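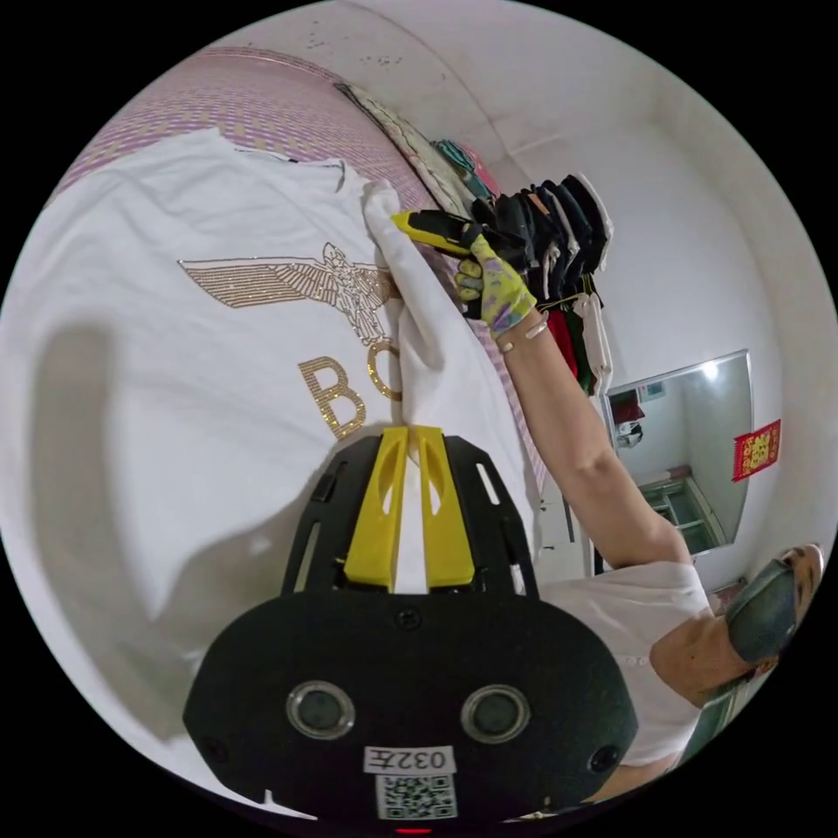

White T-shirt with the gold eagle, on the bed.

December 2023

I have been slowly clearing out my clothes since March, and I think I am close to done. I said I would write up how it went, so this is that post.

The reason for starting was the closet rail. It came down one night with everything on it, and when I put it back up I had to decide what was going on it again. I had not bought that many clothes in the last few years. I just had not gotten rid of any. There were work shirts in there from a job I left before I moved to Cosholm, and I have lived in Cosholm a long time now.

I made a list first, in an old notebook, one line per item. Socks and underwear were left out. The list came to 115 lines, with more than I expected under "T-shirts" and hardly anything under "pants." I wear the same 3 pairs of pants. I knew that already but it looked worse on paper.

After that I did one drawer or one section of rail at a time, usually on a Sunday afternoon. I tried doing the whole lot in one go years ago and ended up with piles on the floor for two weeks, and most of it went back in where it came from. One drawer is about an hour with the radio on. I don't do the thing where you hold each item and ask how it makes you feel. I put it on and look in the mirror. If I take it straight back off, it goes.

T-shirts were the hardest. They don't take up much room each, so there is always an argument for keeping one more. Some of mine are plain and I wear them until the neck goes. The ones with something on the front are different. I buy them because I like them on the hanger, and then I stand there in the morning and pick a plain one. I have a gold rhinestone eagle that I have kept through every clear-out I have ever done and I am keeping it through this one. It goes in the wash inside out, on cold, and it never goes in the dryer. I learned about dryers and stuck-on stones from a different shirt, a black one, which came out with half its stars missing. I was finding them in the lint filter until summer.

Sweaters were easy. I had five gray ones and could not have told you which was which. Two stayed.

Getting rid of things took longer than choosing them. I tried selling first. There is an app called Plira that everybody at work uses, so I listed a winter coat, a pair of boots and a few dresses on there. The coat sold in a day. The boots sold after I dropped the price twice. The dresses sat there for months while people asked me for measurements and then went quiet. I measured one dress four separate times, across the chest, across the waist, shoulder to hem, and then across the chest again for someone who wanted it with the dress lying the other way up. I took them all down in the fall.

The good but unsellable things went to the thrift store on Oberholzer Street. They take clean clothes at the back door in the mornings and they don't want hangers, so if you go, take the hangers out first. I stood in the alley doing mine with a line of cars behind me. They also don't take pillows or anything with a broken zipper. Worn-out cotton I cut up for rags, and I now have enough rags to clean this apartment for the rest of my life.

The coat money went toward a new rail, a proper one that screws into the studs, and a set of thin velvet hangers. I was not sure about the hangers. They leave a bit of fuzz on dark knits the first few times, but nothing slides off them, and they take up much less space than the wooden ones.

What I still have to do is the box under the bed. It has the swimsuits in it, and scarves, and I think a bridesmaid dress in a color I won't describe. I also need to deal with the coats in the hall, which I left off the list on the grounds that they were in the hall.

A couple of people asked in the comments last time whether I have bought anything new since I started. Yes. One raincoat, because the old one leaked at the shoulders, and a pack of plain white T-shirts. They are already in the notebook.

Next post will be back to the kitchen shelves. The brackets finally came and they are the wrong size, so I have to send them back and measure the wall again.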